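Sorting loyalty cards, membership cards and a stuffed card wallet without losing everything

Home Organization > Desks and Paper
Posted 2026-02-03
Viewed 1633 times

brestmont_reader

Hello everyone, and thank you in advance for your patience, because I know this is a small problem and I'm going to take a while getting to it. I have let my cards get away from me. Store cards, library cards, a couple of gift cards I'm sure still have something on them, membership cards for places I haven't set foot in for years, and business cards from people whose names mean nothing to me now. For a long time they lived wherever I happened to empty my bag. Last April I decided enough was enough and bought things to put them in, and I suppose that was my first mistake, buying the things before I knew what I wanted them to do.

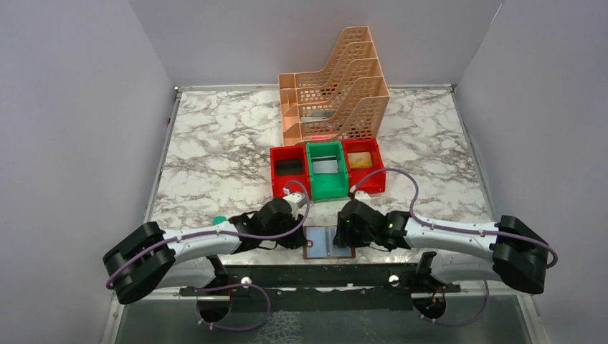 My idea was that the cards would have a sorting stage and a home stage, if that makes sense. The sorting would happen up front and the home would be at the back, where I could reach it without getting up. So the stepped peach file organizer went against the back wall and the colored bins went in front of it, red, green and red, and I told myself green would be "keep" and the reds would be "carry with me" and "get rid of." You can probably guess the trouble. With two reds I never remember which is which, and I once threw a perfectly good pharmacy card into what I thought was the carrying bin and found it weeks later with the expired coupons. And the organizer is really meant for magazines. A single card put in one of those slots just lies flat, and then I forget it's in there at all.

So I thought the real answer might be to keep as much as possible in my card holder, and only use the bins for whatever is left over. It's a nice one, a present from my sister, brown leather with white stitching and a tab strap to close it, with those clear bluish plastic sleeves inside. I do love it. But I've never been happy with how it works day to day.
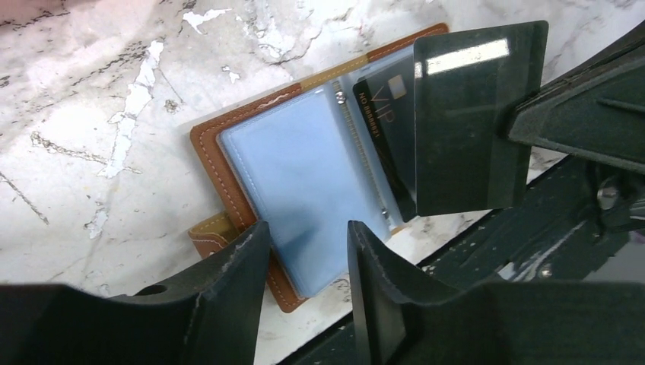

The trouble is that whatever I want is always behind something else. I fill the sleeves, then I start doubling up, then I slip one or two loose ones in the side because I'm at a checkout and there's a line behind me and I can feel everyone looking. By the end of the month the strap only closes if I press on it with the heel of my hand. Then I empty the whole thing onto the desk, feel very virtuous, put it all back in the same order, and there we are again.

I have a few particular things I'd love help with. Should I be sorting by kind of card, or by how often I use them? Is it bad for the sleeves to have more than one card in each? (I've heard the plastic can stretch, and I'd hate to spoil them.) And is there any sensible use for that stepped organizer, or should I pass it along to somebody with magazines? I'd prefer not to buy anything else. There's a shop near me, Chan Stationery, that knows me far too well already, and I would like to stay out of it for a bit.

The worst offender, to my mind, is the black VIP card. It lives right at the front, and I can't remember the last time I used it. I keep it there because it looks so smart next to the blue! 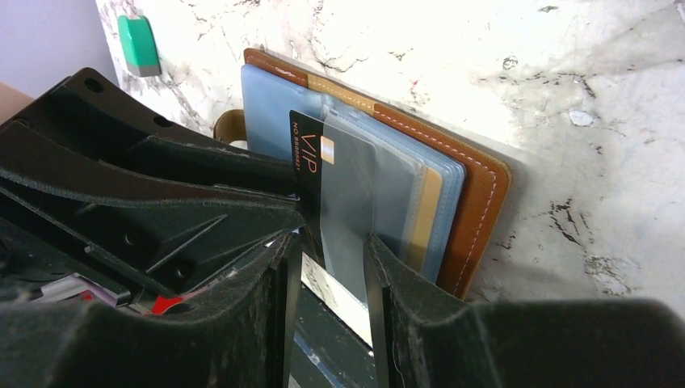 clurketitz

Oh, I do sympathize. I spent years running the front desk at a garden center where we gave out our own cards, and the number of people who had to turn out a whole wallet to find one was really something, so please don't think it's only you.

Sort by how often you use them. I feel strongly about this one! Kinds sound tidy, but when you're standing at a register you aren't thinking "I need something from the membership category," you're thinking "where is my grocery card." Front of the holder for anything you use weekly, the middle for monthly, and everything else stays home. I mean everything else. If you catch yourself saying "but I might need it," put it in the stay-home pile and see whether you ever go looking.

About your sleeves, yes, I would keep to one card each if you can, or at the very most 2 thin ones back to back so that you can read both sides. Once a pocket has been stretched it doesn't grip a single card anymore, and that's when cards start sliding out in the bottom of your bag. If yours have already gone a little slack, use those for the thicker cards and save the snug ones for the thin paper kind. The loose ones tucked in the side are what's fighting your strap, I'd bet. Take those out first and try closing it before you change anything else.

Now the bins. I'd give up on colors having meanings you have to remember and just label them. A scrap of paper and some tape on the front will do it. I did this with my seed packets and was amazed how much arguing with myself it saved. If you don't like the look of tape, put one slip of paper lying in the bottom of each bin with the word written on it large. You look in before you drop something anyway.

And the VIP card, well. I'd let it stay if it makes you happy, but give it a sleeve further back. The front one is prime real estate.

harkelano_attic

get rid of most of them. nearly every store will look you up by phone number now. I had more than 300 cards counting the business ones and I kept a handful. photograph the front and back of anything with a number on it first, then cut it up. don't just toss gift cards, check the balance, I found money on one from a furniture place

the organizer is fine for envelopes and bills. don't put cards in it

brestmont_reader

Thank you both so much, I've read these over several times with my coffee. I took the weekly and monthly advice to heart and emptied the holder out properly, and I'm a bit ashamed of how short the weekly pile came out. Grocery, library, pharmacy, bus. I had been carrying around a punch card for a sandwich place in Clurketitz that closed, I think, before I moved (clurketitz, I had to smile at your username, are you from there?).

I haven't labeled the bins yet. I'm still deciding on the words, which my husband says is exactly the kind of thing that got me into this. For the time being I've stopped using the colors to mean anything and I'm simply going left to right: left is things to look up, middle is things to keep at home, right is things to give a proper place in the holder. It has been easier than I expected to remember. The green one in the middle is a little taller than the others too, so my hand seems to find it by itself.
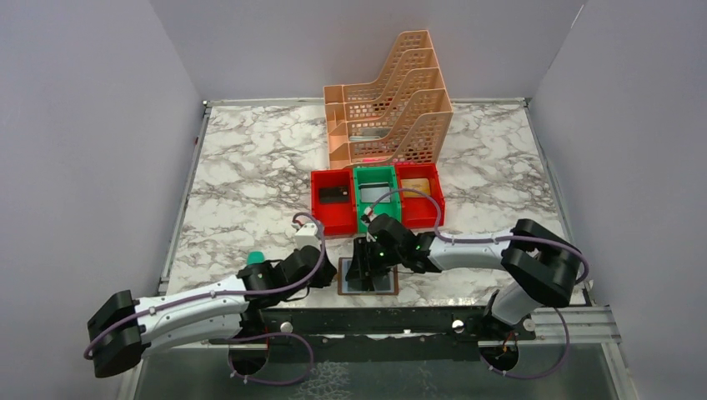
The red, green and red bins with the stepped organizer behind them.

I do have one more question, if anybody is still reading. For the cards that stay at home, would you stand them up or lay them flat? If I lay them flat in the green bin I can only see the top one, and if I stand them up they slump over as soon as I take one out. I thought of folding a piece of cardboard to hold them up, but perhaps there's something cleverer.

clurketitz

I am, born and raised! And I remember that sandwich place, the rye was wonderful.

Stand them up, definitely, and your cardboard idea is a good one. Fold a strip into a zigzag like a paper fan, with the folds about as deep as a card is tall, and set it in the bottom of the bin so the cards lean into the folds. Cereal box cardboard is perfect for this, stiff enough but it still creases nicely. Leave yourself a spare fold or so to begin with, so you can flick through without pulling the whole row forward. If the bin turns out too wide for the number of cards you've got, put a small box in beside them to take up the room, a tea box or something of that sort, and use it for the gift cards you still have to check.

For the stepped organizer I'd go along with harkelano_attic, though I'd put it a little more gently. Bills in the front slot where you'll see them, and the paper you only need now and then toward the back. If you want to keep the printed terms that come with some of these memberships, that's where they can go. I keep the warranty for my kettle in with mine and have needed it exactly once.

brestmont_reader

A zigzag! I have a cereal box that's nearly finished, so I'll start on it as soon as my grandson has eaten his way to the bottom. I'll check those gift cards in the meantime. One of them is from the old Harkelano department store and I don't suppose it's any good now, but I'll call the number on the back all the same.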